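The Small Square Heart of an Old Computer

I have a soft spot for old desktop computers, the kind that sat under a desk for years humming to themselves and warming everybody's ankles. Mine came from a shop called Burkholm, in a September when I could barely afford it, and it went on working long after I had stopped being grateful to it. So when it finally grew too slow even for letters and photographs, I couldn't bring myself to take it to the tip. I took the side off instead, and that was the beginning of a hobby which has since swallowed most of the spare room.

If you have never looked inside one, do! There is a whole little town in there, with its green streets and its black terraces of memory slots, and somewhere near the middle, usually hidden beneath a cooler, sits the processor. I had imagined something grander, I must say. It is a flat metal square you could lose in a coat pocket, and yet everything the computer ever did for you passed through it.

Getting at it is a matter of patience more than strength. The cooler comes away first, then a thin metal lever beside the socket is unhooked and lifted, and the frame that has been holding everything down swings open. After that the chip simply sits there waiting to be picked up. Hold it by its edges, never by its underside, and lift it straight up, as you might take a biscuit from a very full tin.
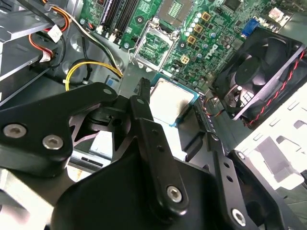
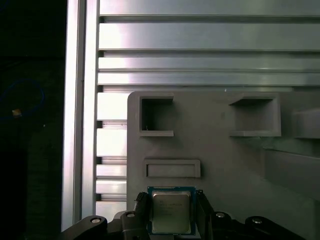
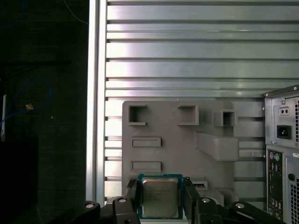 A desktop processor, with its silver heat spreader and the thin border of blue-green board.

What happens next depends on how sentimental you are. A chip that still works can go to a good home, and there are more buyers for them than I would ever have guessed. The listings at Cliditz, where I have wasted a great many evenings, ran to 2,482 old processors when I last looked, some of them going for less than the price of a sandwich. I have bought more than 40 over the years (my family thinks it is fewer, and I would be glad if it stayed that way).

They do need looking after. I keep mine in a Stemau case with 14 padded compartments, and the overflow lives in a biscuit tin from Van den Broek, each chip in its own little plastic shell. Before one goes away I wipe the old grey paste off the top with a soft cloth and a drop of cleaning alcohol, and I write on a slip of paper which computer it came from, having learnt that my memory for these things lasts about 2 days.

The one from my own machine has stayed out of the tin. It sits on the windowsill by the kettle, in its shell, next to the spare keys, and every so often I pick it up while the tea is brewing and turn it to the light to read the lettering.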